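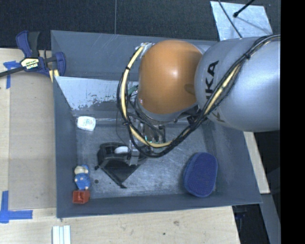 ## 4. Setting up the bin

Rev. 18/11/2021, Orudov returns room, Plarkunville. Replaces the June sheet. Throw the June sheet out, it has the old bin sizes.

Read section 3 first if the table isn't up yet. Table has to be level before any of this.

### 4.1 What you need

- the gray bin (stock no. 2516)
- 2 damp cloths, 1 dry
- dish soap, the plain kind
- soft brush or a clean paintbrush
- pencil, masking tape, tape measure
- Rivadeneira rubber pads, one pack

No scouring pads. No steel wool.

### 4.2 Cleaning before first use

1. Empty the bin. Turn it over above the trash, tap the bottom with your hand.
2. Brush the corners. Grit collects where the walls meet the floor.
3. Wipe the painted walls, top down. Soapy cloth, then the plain damp one.
4. Do the floor last. Same cloth order.
5. Dry it all. Don't leave water standing on the metal overnight.

**Note:** Scratches in the paint and scuffs on the floor are normal wear. Leave them alone. Touch-up paint flakes off and ends up in with the parts.

**Caution:** Run the dry cloth along the rim before you run your fingers along it. A burr will snag the cloth. File it down or swap the bin.

### 4.3 Placing it on the table

1. Wipe the tabletop. Crumbs under the bin make it rock, and they mark the wood.
2. Stick a pad under each bottom corner. Press and hold for a count of 12.
3. Lift the bin with both hands under it. Don't drag. Dragging pulls the pads off and you'll be starting over.
4. Set it down with the long side square to the table edge.
5. Measure from the table edge to the bin at both ends. Should be 442 mm at each end. Shift until it is.
6. Push down on each corner in turn. Any rocking, lift it and check the pads.
7. Mark the corners on the table with masking tape. Pencil the bin number on the tape.

**Note:** The tape is how the next shift puts it back. If you peel it up, put new tape down before you leave.

**Note:** Sloped walls mean the opening is wider than the floor. Measure for clearance at the rim. People measure at the bottom and then wonder why the bin next to it won't fit.

### 4.4 Loading

Black plastic housings, covers, odd-shaped molded pieces: all fine in this bin. Glass is not. Batteries are not, they go in the red tub by the door (section 6).

1. Take off any bags, ties or stickers first.
2. Lower the piece in. Don't drop it, the floor is metal and thin plastic corners chip.
3. Flattest side down. If it has a wedge or a point, let that lie along the floor and keep the bulky part up.
4. Check for knobs and anything else that sticks out. Turn the piece so the knob isn't carrying weight.
5. Keep pieces off the walls where you can. They slide down the slope and wind up in a heap in the middle anyway, but try.
6. Stop when you reach the rim. Nothing above it.

One piece in the bin is OK. You don't have to fill it before starting.

**Caution:** Black parts are hard to see against dark gray walls. Look into every corner before you call a bin empty. Use the lamp. We have shipped a bin with a cover still in it and it was not a fun phone call.

**Caution:** Don't lean on the rim or rest a tray across it. The table is rated for the bin and its contents, nothing else.

### 4.5 Mixed pieces

Some pieces come in with a bit of another color still attached. White caps, clips, that sort of thing.

- Comes off by hand: take it off and put it in the small parts cup.
- Doesn't come off by hand: leave it. No prying with a screwdriver.
- Not sure it belongs: treat as one piece, write "mixed" on the tally.

Brovik pieces get their own line on teh tally sheet. Everything else goes under general.

### 4.6 Emptying and end of day

1. Take the pieces out one at a time. Don't tip a loaded bin, the walls don't give you anything to grip.
2. Stack them in the tote, big ones at the bottom.
3. Brush out the corners. Chips and dust in the trash, screws in the cup.
4. Dry wipe. Full wash (4.2) on the last shift of the week only.
5. Check the bin against the tape marks.
6. Tally sheet in the wall pocket. Sign it.

### 4.7 If something's off

**Bin rocks.** Missing pad, or grit under one. Lift, look, fix.

**Bin creeps across the table.** Pads are dusty. Wash them in soapy water, let them dry, try again. Still creeping, new pads.

**Paint coming away in flakes.** Stop using it. Tag it and set it under the table, seperate from the clean ones.

**Parts jammed in a corner.** Work them loose by hand from the narrow end. Don't bang the wall from outside, it dents.

**Sticky floor.** Label glue, nearly always. Warm soapy cloth, leave it on five minutes, wipe. Repeat if needed.

Totes and lids: section 5.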